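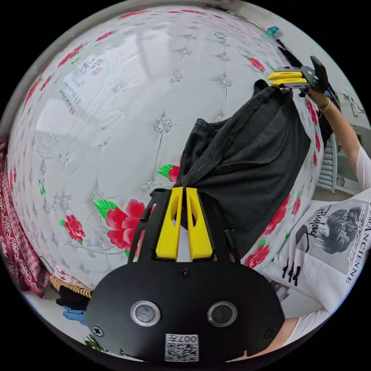 Irkano Service Orders
Data card and README

Irkano is a collection of 1364 court orders on serving legal papers on a defendant in another country. Each order has been reduced to one row in a table, with a short plain-English note on what the judge was asked for and what the judge did. It was put together for people who research or teach civil procedure and for lawyers who want a quick way to find orders on a given point.

Maintainer: Yevdokiia Hrynyshyn
Current release: October 14, 2022

What is in the release

orders.csv
One row per order. This is the file most people want.

notes.csv
The plain-English notes, joined to orders.csv on order_id. Notes run from one sentence to a long paragraph. The long ones are mostly orders where the defendant came in late and asked for service to be set aside.

checked.csv
The order_id of each of the 132 orders that were read in full by a second reader. See "How the coding was done" below.

All files are UTF-8 with a header row. Dates are year, month, day with hyphens. Empty cells mean the order does not say. They do not mean "no."

Fields in orders.csv

order_id: a number we assigned. Stable between releases.
decided: the date on the face of the order. Where the order was announced in court and written up later, this is the written date.
court_level: first instance or appeal.
claim_type: contract, debt, injury, property, family, company or other.
method_asked: the way the claimant wanted to serve, such as post, email, personal delivery, a local agent, or through the foreign authority.
method_allowed: the way the judge allowed, in the same terms.
treaty_raised: yes if either side or the judge mentioned a service treaty.
defendant_heard: yes if the defendant or a lawyer for the defendant took part.
outcome: granted, granted in part, refused or set aside.
time_given: days allowed for service, as stated in the order.
source_page: the page or docket reference the text came from.

That makes 11 fields. Earlier drafts had a field for the reason given by the judge. It was dropped because two readers could rarely agree on a single reason, and the notes do the job better.

Where the orders come from

The texts were taken from public court websites and from the Palamarchuk reading room in Ferkbridge, which holds bound copies of older orders that were never put online. Orders from the reading room were typed up by hand. Sealed orders and orders with reporting limits were left out. So were orders we could only find as a mention in a later case.

Orders were picked if the question of service abroad was decided, even briefly. An order that only extends time for a service method already allowed is in the set only when the judge gave some reason for the extension.

How the coding was done

One reader coded every order from the full text. A second reader then coded the orders listed in checked.csv without seeing the first reader's work. Where the two differed, they talked it over and the agreed value went into orders.csv. The field with the most disagreement was treaty_raised. Some judges refer to "the usual international route" and leave it there. We settled on marking those as yes, with a line in the note.

The outcome field also needed a rule. If a claimant asked for email and post and got only post, the row is coded as granted in part. If the claimant asked for email or post, in the alternative, and got post, the row is granted.

Loading the data

The files open in any spreadsheet program. Set order_id to text on import, or the leading zeros will go. If you use the Jenik command line tool, the basic steps are:

jenik load orders.csv
jenik join notes.csv --on order_id
jenik filter outcome=refused

The join keeps orders with no note. There are a few of these, all very short orders where the table row already says everything.

Known problems

Refusals are likely to be undercounted. A judge who refuses a request on the papers often does so in a line or two, and those orders are less likely to be published.

Appeals are linked to the order appealed from only in the notes. There is no link field. If you are counting cases and want each dispute once, you will need to remove the duplicates yourself.

The method fields treat messaging apps and social media accounts as email. This made sense when there were very few of them and makes less sense now. We plan to split them out.

time_given is taken as written. Some orders give a date in place of a number of days, and for those we worked out the days from the decided date. One order gives two different periods in two paragraphs. We used the longer one and said so in the note.

Uses we would advise against

Please do not use the set to work out how likely a given judge is to grant a request. Judges' names have been taken out, and the sample is too uneven for that kind of claim. The notes are summaries by readers and should not be cited to a court. Go to the source text.

Personal information

Party names are replaced by role, for example "claimant" or "second defendant." Company names were replaced the same way. Street and email addresses do not appear in the notes. If you find one we missed, write to the maintainer with the order_id and it will be taken out in the next release.

Changes

Release 3: reading room orders added, reason field dropped, dates put in one format.
Release 2: second reader's work added as checked.csv.
Release 1: first public version, put out in March.

License and citation

The table and notes may be reused and changed with credit. Court texts are not included and remain under the terms of each court's site. To cite: Hrynyshyn, Y., Irkano Service Orders, release 3.

Corrections are welcome by email. Send the order_id, the field, the value you think is right, and the passage in the order that supports it.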